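Kevo Sorting and Reuse Project
Progress report to the Cenovel fund, second quarter of activity

1. Status

The toy sorting line at the Drutik depot is in regular use. Work packages one and two are closed. Work package three (mixed bins) is open and is expected to close in July. Spending is within the approved budget, and no change to the grant terms is requested in this report.

2. Intake

The depot received 1570 items in the reporting period. Most came from the drop-off point at the Fekete store, the remainder from schools and two daycare centers. Intake is heaviest on Monday, when weekend donations are delivered together. Items are logged on arrival by type and main material. Brand is no longer recorded; the field was left blank in most entries during the first quarter and was removed from the form.

Items that are broken, or that have exposed stuffing or open battery covers, are withdrawn at the intake table and do not reach the bins. The withdrawal rate is over 15 percent. This is higher than planned. Battery covers account for the larger part of it, and a small stock of replacement screws has been ordered.

3. Bins and work surface

The cardboard trays used in the first quarter have been retired. They softened at the corners and could not be wiped down between batches. Sorting is now done from deep gray bins, placed one behind the other on the tabletop. The bins are kept lightly filled. With a full bin, small items settle under the plush toys and are missed on the first pass -- this was the main cause of repeat sorting in the first quarter.
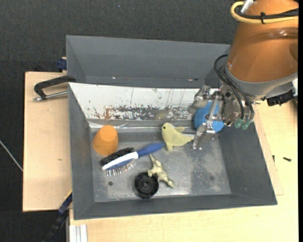

Plush toys and hard items remain in the same bin until the second pass. Separating them at intake was tried for two weeks and dropped, as it added a handling step and did not reduce the error rate. On the second pass, plush goes to washing and hard items go to the wipe-down station. Balls are treated as hard items whatever they are made of, with the exception of fabric balls, which are washed.

4. Washing and drying

Drying is the slowest stage. The rack holds 22 medium plush toys, and large ones take up two places each. On humid days a batch remains on the rack overnight and the next batch waits in the wash room. A second rack has been quoted and can be paid for from the equipment line. Floor space has been measured and is sufficient if the shelving by the rear door is moved.

5. Open points

Labels on the outgoing cartons do not yet match the categories in the log. The log will be changed, as the cartons are already printed.

The lid order for the bins is late. Until delivery, filled bins are covered with sheets at the end of the day.

Planned for the next period: installation of the second rack, a revised log form, and a repeat of the error count on mixed bins using the same method as before. The expense table is sent separately.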